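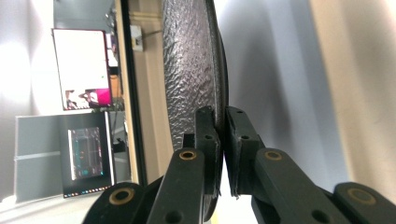 Round, shallow kitchenware is hard to hold by machine and not much easier with a pair of tongs. At Skaltwood we record household jobs with a hand-held gripper, and the recordings are used to train the arm on the bench. Most of our recent work has been on picking things up by the edge. A dimpled face gives a flat finger very little to sit against, so we take the rim and leave the face alone, with one pad on each side and only a sliver of light left between them. The tips on this page come from that work. Some are for people making their own recordings, and the last few are for anyone with a cupboard full of lids.

Last updated 2 Oct 2019

What we tested

The Giravari set has 3778 recorded picks in it, all made by hand. From these we trained two versions of the same policy. The first was given everything. The second was given only the picks where the pads met the rim square on and stayed there until the item was set down. Each version then had 80 tries on the bench with items it had not been shown.

The second version did better, with 68 good picks, or 85 per cent. The first managed 56. We had expected more data to win, and Győző Bognár, who sorted the recordings, had said in January that it would not. The difference was largest with thin rims. With thick ones there was little in it.

We have only tried this on one arm and one type of finger. Softer pads may well give a different answer.

Tips for recording

Set the opening before you move in. Open the fingers a little wider than the rim and no more. If you come in wide and snap shut, the item gets knocked sideways and the recording teaches the knock as well.

Approach along the line of the edge. Coming down on top of a rim at an angle puts all the force on one corner of the pad.

Close slowly for the last bit. Wait for a slow breath, then lift.

Look at the pads. Scuffs and small chips along the inner faces are normal after a long run of work, and we carry on with pads in that state. A pad that rocks on its screw is another matter. Tighten it and redo the last few recordings.

Keep the tabletop plain and leave a clear space to put things down. We used to dress the bench up to look like a real kitchen. It slowed everything down and made no difference to the results that we could find.

Move the start position between picks. If the item always sits in the same corner of the tray, the arm learns the corner. We shift the tray as well. 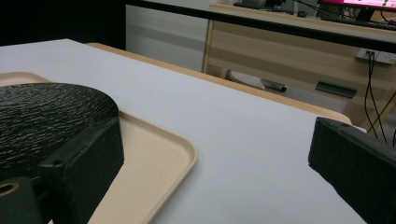

Fingers apart over the white tabletop, with the textured black disc on its beige tray.

Throw out bad picks on the same day. After a week you can't remember whether a wobble was the item or your wrist. We keep a pencil and a sheet of paper by the bench and write down the number of anything doubtful, then check those first.

Stop after 12 picks and rest your hand. The grip gets lazy before it gets painful, and it shows in the recordings as a slow droop to one side.

Trays

A tray with a raised lip is useful. It stops round things wandering off the table, and it gives the arm a shape to find. The drawback is that the lip gets in the way of low fingers. For anything that lies flat, put a folded cloth underneath to raise the edge clear of the lip. We tried a block first, but things slid off it.

Rounded corners on the tray are easier to work near than square ones.

At home

A good deal of this carries over to ordinary hands and tongs.

Lift lids by the rim with the tongs square to the edge, and give them a moment before you swing them away from the hob. Flat-ended tongs hold a rim better than scalloped ones.

Store lids standing on edge in a rack if you have the room. An edge you can reach is quicker than a stack you have to unpack. A plate rack does the job and costs less than the ones sold for lids.

If someone in the house has a weak grip, put a wide rubber band round the end of each tong arm. Check the bands now and then and change them when they go shiny. Keep them well away from the flame.

Heavy pans are outside all of this. Use the handle and both hands. We have not recorded anything heavier than a small frying pan, and the arm would not lift it if we had.

Still to do

Wet rims are next. We have a few trial recordings – mostly poor ones – and nothing worth reporting yet. Győző is also repeating the thin-rim tests with a narrower pad, and the results will go on this page when he has them.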